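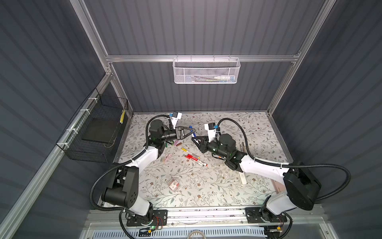 A reader wrote in to say that hanging baskets are the only storage worth having near a table, and that once she put up two of them she never lost a pen again. She had read my grumbling last month about desk organizers and thought I was being unfair to the whole category.

I doubt it. A mesh basket on a rail looks tidy for as long as it holds a pencil, a pen and a tube of something. Mine had that look for most of October. By the end of the month the white one had receipts in it and the black one had become the place where flat things go to be forgotten.

The cable ties I will grant her. I paid Zidley 60 cents a tie for the branded hooks and two of them slid. Plain white ties have held fine on a slanted rail, and they cost next to nothing.

Other claims I don't buy:

"See-through mesh means you'll remember what's inside." I looked straight past a pair of scissors for weeks.

"Everything within reach." A thin pen lying along the bottom still has to be fished out.

"Goes with any decor." Over a flowered tablecloth, wire looks like wire.

The Garkel catalog lists 76 baskets. I own two and I'm thinking of taking one down.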